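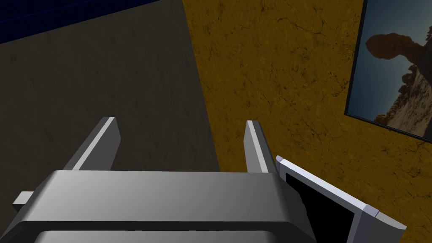
Gurier Aston Roof Box Review: 1,275 Miles on a Family Crossover

Updated 26/07/2026

Price as tested: $497, box only
Crossbars: Dovhaniuk aero bars, bought separately

The Gurier Aston is a hard-shell cargo box in the middle of the company's range. It opens from both sides, it is long enough for skis, and it costs less than most boxes with the same features. I bought mine at full price last fall and put it on a compact hybrid crossover before a December drive over Otari Pass and back. The round trip came to 1,275 miles, most of it highway, with snow on the pass and a lot of road salt on either side of it. The box has been on and off the car for shorter trips since then.

Short version: it is a good box with a poor instruction sheet and a lock I don't like. I would buy it again at this price.

What comes in the carton

You get the assembled shell, the clamps, two keys, a set of internal straps and a folded sheet of diagrams. The carton is huge. Mine did not fit inside the crossover with the rear seats folded, so plan on having it delivered or borrowing a pickup.

The shell is textured black plastic on the lid and smoother plastic underneath. The base flexes if you push on the middle with your hand, which worried me at first. Once it is clamped to the bars the flex mostly goes away, and I never felt it move with a load in it. There are stiffening ribs front to back but no metal plate along the clamp slots, and at this price I would have liked to see one.

Mounting it

The clamps are claw style with a big plastic knob on each. You drop the claw around the bar, turn the knob from inside the box, and it clicks when the tension is right. The click is clear enough to feel through gloves.

The diagrams show the claws facing the wrong way in one of the drawings. I followed that drawing, got a clamp that would not close, and had to start over. If your knob stops turning early and the claw still rattles, flip it around. With that sorted out the job is simple, although lifting the box onto the roof is much easier with two people. It isn't very heavy, but it is long and it catches the wind.

The claws closed around the Dovhaniuk bars without any spacers. Those bars are wide and flat on top, so narrower ones should be fine. Very thick factory bars may be a problem, and Gurier's fit guide is worth checking before you order. Check the roof load limit in your owner's manual too. The limit covers the bars, the box and everything in it, and on many hybrids it is lower than you would guess.
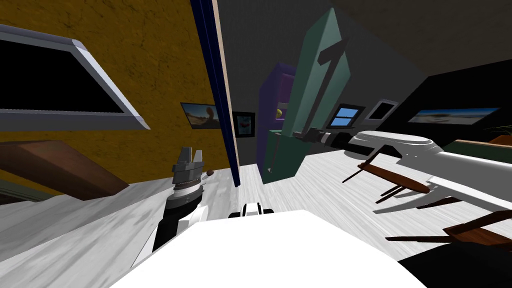
Set the box far enough forward that the liftgate clears it. My first position looked fine on the driveway and then the gate touched the tail of the box when it was fully up. I slid the whole thing forward by the width of my hand and it cleared. Cars with a long roof spoiler will need more room than that. If you have a power liftgate, open it slowly by hand the first time, or set its height limit low until you know.

On the highway

Noise was the thing I cared about most. The bars alone whistle a little at highway speed on this car. With the box on, the whistle is gone and you get a low rush of air from above the windshield instead. It is noticeable with the radio off. With the radio on at a normal volume I stopped hearing it. In a strong crosswind there was some drumming from the lid, worse when the box was nearly empty. Packing it properly, with soft bags up against the lid, took care of most of that.

The car felt a bit slower to settle after a quick lane change. That is normal with weight up high and it wasn't enough to bother me, but you should leave more room than usual and slow down for exits.

Fuel economy dropped by some 8 percent over the December trip compared with the same route the year before. I would not put too much weight on that figure. It was colder this time and we had winter tires on. The hybrid system also spends less time with the engine off at highway speed, so any extra drag shows up quickly at the pump. In town I could not see a difference.

Take the box off when you are not using it. It costs fuel every mile, and it makes automatic car washes off limits.

Loading and space

The usable space is good. The floor is flat apart from the clamp knobs, and the nose slopes gently enough that you can push a duffel bag well up into it. We carried skis, poles, boots, coats and a folding sled on the way up. Coming home we had more or less the same load, packed worse, and the lid still closed. 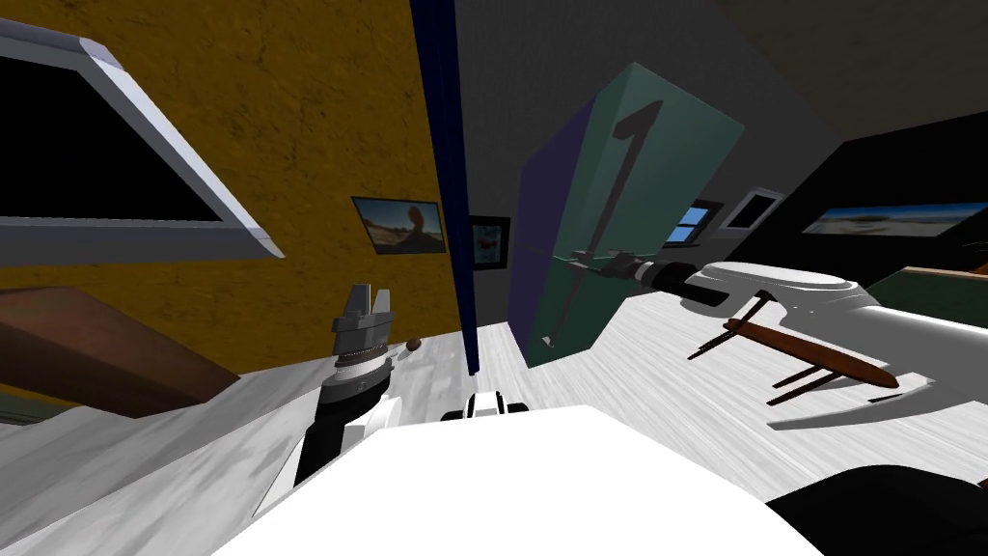

Pale wood-grain floor and a green box, with both robot arms reaching forward.

Opening from both sides is worth paying for. On the shoulder or in a tight parking lot you can always work from the safe side. The lid struts held up in the cold, although they were slow to lift first thing in the morning. Give the lid a hand for the first part of the travel and they take over from there.

The internal straps are the weak point of the interior. They are thin, the buckles slip when the webbing is wet, and they attach only at the clamp points. I replaced them with cam straps from the garage after the first day.

Weather sealing

The lid overlaps the base by a good margin and there is no rubber seal. After eight hours of mixed rain and slush the bags were dry except for one at the very back, which had a damp corner. Driving snow got in as well, only a light dusting along the rear edge. I now put anything that can't get wet in a dry bag, or toward the front.

Salt was harder on the lock than on the shell. The shell washed clean with a bucket and car shampoo. The smooth underside picked up some scratches from the garage floor but they don't show when it is mounted.

The lock

A single key works both sides, and you can't pull the key out unless the lid is fully latched. I like that second part a lot. It means you cannot drive off with the lid half closed if the key is in your pocket.

The cylinder is stiff, though, and it got worse through the winter. By the third day on the pass I had to warm the key in my hand before it would turn. Dry graphite helped. The key is also a thin piece of metal with a small plastic head, and it feels as if it would snap if you forced it. Gurier sells spare keys by number, so write the number down before you need it. It is stamped on the face of the lock, and it wears faint.
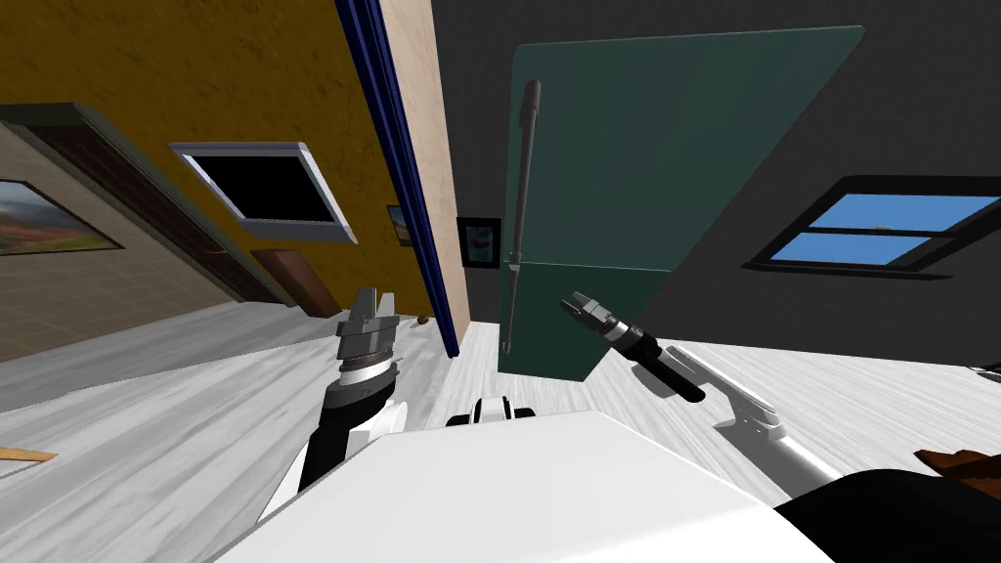 Living with it off the car

Storage is the part people forget. The Aston is long, and it will not stand on end in a garage with a normal door track overhead. I hang mine flat from the rafters on two wide straps. It can also lie on its side along a wall, but leaning it for months can bend the lid out of line, and then the latches won't meet. Leave the lid latched and the key out.

After spring and early summer on the rafters, the latches still line up and the plastic has not faded. I took it down last week for a camping trip and had it mounted before the coffee was done.

What I would change

A better drawing on the instruction sheet would save buyers some trouble. I would also pay a little extra for stronger straps and a weather cap over the lock. The cheaper Gurier box has the same lock and opens on one side only, so I don't see much reason to go down a level. The larger one uses a stiffer base, but it is wide enough to crowd a bike tray next to it.

Verdict

Good space, easy clamps once you ignore the bad drawing, and less noise than I was ready for. The lock needs looking after in winter and the straps should be replaced. For a compact crossover or wagon that goes to the snow a few times a year, the Aston is fair value at $497. If you only need extra space once every summer, rent one.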